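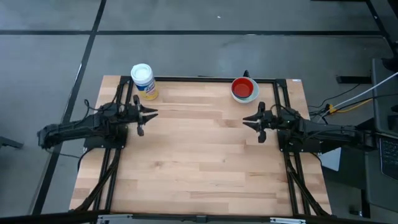 Butcher-block top: does wiping it down really hurt the finish?

23 November 2025
Ute Lammers

Starting a fresh entry because the old thread on this has turned into people repeating each other. The claim going round the shop is that the disinfecting wipes are stripping the oil off the wood top and that we should stop using them on it. Henrique is sure. Elikem is sure the other way. I'm not sure of anything except that neither of them has tested it.

What we know. The top is butcher block, strips glued side by side, and the strips were never the same color. Some are tan, some closer to honey. Keep that in mind when anybody points at a pale strip and says it's been bleached. I went back to the delivery notes from August and Mudel's own paperwork warns about color variation between strips. A pale strip next to a darker one proves nothing. If the wipes were doing it, I'd expect a patch that ignores the glue lines and runs over several strips at once. I haven't found one. I looked with a flashlight held low from the long side, and what I got was a lot of fine scratches, most of them toward the middle, and one dull spot I'd put down to tape residue.

What the finish is supposed to be. Pluver oil, two coats, rubbed in by Ulla and me when the top came. The can says good for 3,000 wipe-downs. I'd love to know who did the wiping. It doesn't say what with, how hard, or what counts as failing. I'm ignoring that number and would like others to stop quoting it at me.

Also ignoring: the advice on the Nivton sheet that oiled wood "resists all common cleaners." No list of cleaners given.

Water drop test

Plain tap water from a dropper, left for five minutes, then blotted with a paper towel. Four places:

1. Top left corner, near where the canister usually stands. Drop stayed round. No mark after blotting.
2. Top right, by the red and white bowl. Flattened a little. Faint darker ring, gone by the time I'd done the next one.
3. Middle of the top. Flattened quickly, soaked in some. Dark spot took most of an hour to fade.
4. Underside, lower edge, where I don't think anyone has ever wiped. Flattened about as fast as the middle.

Number 4 is the annoying one. If the wipes were the cause, the underside should be the best-protected wood on the whole table. It did as badly as the middle. Either we skimped on oil underneath (likely, I remember being tired) or the oil just wears out with time whatever you do. Ulla thinks we only gave the underside one coat. She didn't write it down and neither did I.

So the middle is thin on oil. Fine. But the middle is also where everything gets set down, dragged and picked up, and I can't separate rubbing from chemistry by staring at a spot.

Offcut test, started today

Cut one leftover strip piece into three, sanded lightly, one coat of Pluver from the same 390 ml can, left to cure. Once they're ready:

A gets a disinfecting wipe, morning and evening.
B gets a damp cotton cloth, same times.
C gets left alone on the shelf by the sink.

Same person doing the wiping, please, because Đạt presses about twice as hard as the rest of us. I'll take it. Two weeks, then drops on all three. Pieces are marked in pencil on the end grain. Don't use them as coasters. One coat isn't two, so this will run faster than the real top, and I'd treat any result as a comparison between pieces and nothing more.

Weak points, before Henrique lists them: tiny sample, one can of oil, no control for how long each wipe stays wet on the wood. I know.

The bowl

Separate complaint, same table. Elikem says the red inside of the bowl leaves color on the wood. I rubbed the foot of the bowl with a white cloth, then the red part, then the rim. Nothing on the cloth from any of them. Tried again with the cloth damp. Still nothing. The red is on the inside anyway, and shiny enough that I'd be surprised if it came off on anything. I think the pinkish smear he found was the marker we were using for the corner labels, which does come off on your fingers. Can't prove it, the smear got cleaned up before I saw it.

I'd still like a felt pad under the bowl. A ceramic foot will scratch oil just fine with no chemistry involved. (I'm assuming it's ceramic. It's heavy enough, no stamp on the bottom.)

For now

Keep wiping as usual, along the strips. I'm not banning the wipes on the strength of one drop test that points in two directions. Don't stand the canister on the wood when the bottom is wet, a ring from that would confuse everything.

No fresh oil on the top until the offcuts are done. Bevan wants to sell us a hard wax instead and has offered to send someone over. I said to ask again when we have a result. Their leaflet has a before and after pair and the lighting is different in each one.

Still to find out: how many coats went on the underside, and whether anyone took photos of the top when it arrived. Đạt thinks there might be one or two on the old shared drive.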